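Wind Cancellations on the Astwood–Warna Crossing: Your Questions, Answered as Well as We Can

Updated November 2024

We run a small ferry across a stretch of water that does not care about your dinner reservation. After the October storms our inbox filled up with questions, a few of them polite. The ones that came up most are below.

Who decides to cancel a sailing?

The captain. The office doesn't get a vote, and neither does the gentleman in the front lane leaning on his horn. The captain looks at the wind, the swell, the tide at the Warna end and how the last docking went, then makes the call. We find out a couple of minutes before you do.

It's sunny in Astwood. Why aren't you sailing?

Because the boat also has to arrive somewhere. Astwood sits behind a hill and is sheltered from nearly everything except tourism. The Warna dock faces open water, and a breeze that barely moves a flag on our side can push the boat sideways over there. Check the Warna webcam before you write to us. Please.

How much notice will I get?

We aim for two hours. If the forecast is bad enough the night before, we'll cancel the first sailing then and let you sleep in. Sometimes the wind picks up while you're already in the lane with your engine off and your sandwich open, and in that case your notice will be a crew member in a yellow jacket walking toward you looking sorry. 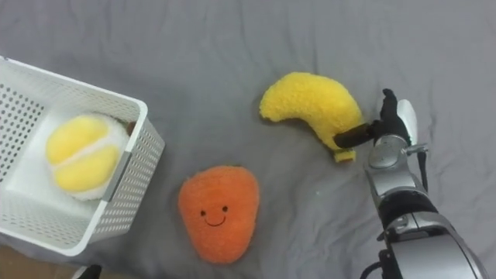
Soft toys and a white basket on a gray sheet.

Do I get my money back?

Yes, if we cancel. Bookings made online are refunded to the same card without your doing anything. If you paid cash at the booth, bring the ticket back to the booth. If you lost the ticket, bring whatever you have and a patient expression.

If you cancel because you didn't like the look of the waves, that's a change of plans, and the usual change fee applies. We sympathize. We've seen the waves.

Will you pay for my hotel?

No. We refund the fare and rebook you on the next boat with room. Meals, motels, missed flights and missed weddings are between you and your travel insurance. We can write you a letter confirming that the sailing was canceled and why. Ask at the booth or email the office with your booking number. The letter is very dull, which insurers seem to like.

What does "next boat with room" mean?

It means people already booked on the next boat keep their places, and canceled passengers fill what's left in the order they were originally booked. Arriving early and parking close to the ramp has no effect on this, though people seem to find it comforting.

Foot passengers nearly always get on. Vehicles are the hard part. After a full day of cancellations we put on an extra evening run if the crew has legal hours left and the wind has calmed down, and those two things don't always happen on the same evening.

What if I have a medical appointment?

Tell us when you book, or call as soon as you hear about the cancellation. We hold a few vehicle spaces on the first sailing after a shutdown for medical travel. You'll need an appointment card or message. A haircut isn't medical, however bad things have gotten. 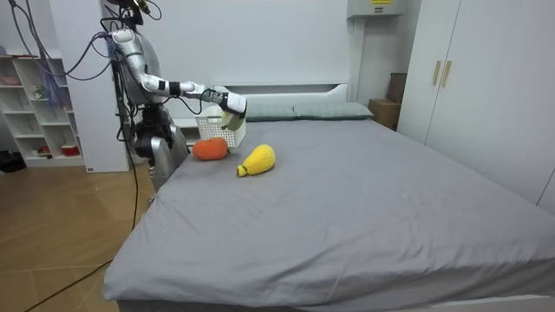 A silver-and-white robot reaches toward a basket at the bedside.

Can I leave my car in the lane overnight?

No. The lanes close after the last scheduled sailing, whether or not it sailed. Move your car to the upper lot, which is free on nights when we've canceled on you. Leave the printed slip on the dash or you'll be ticketed by the harbor, who are a separate outfit and don't take our calls either.

Is it true the Lanz sails in worse weather than the Vamora?

Slightly. The Lanz is the heavier boat and has the better bow thruster, so she can manage a Warna docking in a bit more wind. She is also slower and has the bad coffee machine. The Vamora is quicker and catches the wind like a barn door. Which one you get depends on the maintenance schedule. You can't request one, though people do.

What happened to the Warna ramp in October?

A float broke loose in the night and spent several hours knocking on the ramp. Two hinge pins were bent and part of the handrail had to be replaced. Until the permanent repair is finished, vehicles over 3000 kilograms can't use the Warna ramp at low tide. Your car is almost certainly fine. Your car plus a boat trailer full of firewood may not be, and the crew will ask.

Why do the text alerts arrive late?

Usually they don't, but on big storm days everybody gets theirs at once and the phone company takes its time. The status page is quicker. The sign at the top of the hill is quicker still, when it has power.
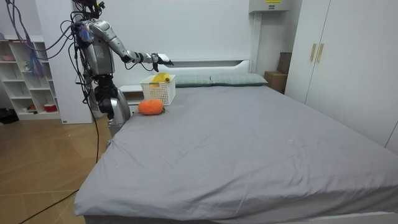
One Warna commuter wrote in to say that the status page showed "on time" for the whole of a morning when the boat was visibly tied up, and asked whether anyone at the office owned a window. Fair. The page was being updated by hand and the hand was busy. It now changes as soon as the captain logs the cancellation.

Will there be more cancellations this winter?

Yes. Keep your bookings flexible, keep a blanket in the car and don't schedule anything important for the same day you cross. If you're bringing livestock, call first.

Related
Winter timetable, Astwood to Warna
How to request a cancellation letter
Upper lot parking and overnight slips
Warna ramp: weight limits at low tide
Traveling with animals on the Lanz and Vamora

500 shares
2 comments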